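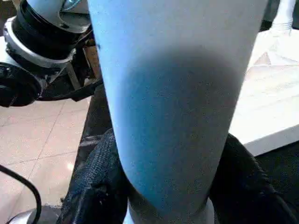

When does the Alvarado water rate change take effect? The new rate applies to meter readings taken from September onward, and bills for earlier readings stay at the old rate.

Print this story | E-mail this story

The Alvarado water district will move to a two-step rate for its 3,000 metered accounts. The first step covers use up to 200 cubic feet per month. Use above that level is billed at the second step, which is set at 2 times the first.

District engineer Desta Woldegiorgis said 433 accounts on the Flindach line still have mechanical meters that are read by hand. Those meters will be replaced before winter under a contract with Dikoden. Service will be shut off for less than an hour at each address, and customers will get a door notice the day before.

Accounts with a separate irrigation meter are billed at the second step for all use on that meter. Leak adjustments will continue, but a request must include a dated repair receipt.

The rate table is posted at the district office on Grornemetti Road.

Contact us | Copyright Alvarado Water District. All rights reserved. | Back to top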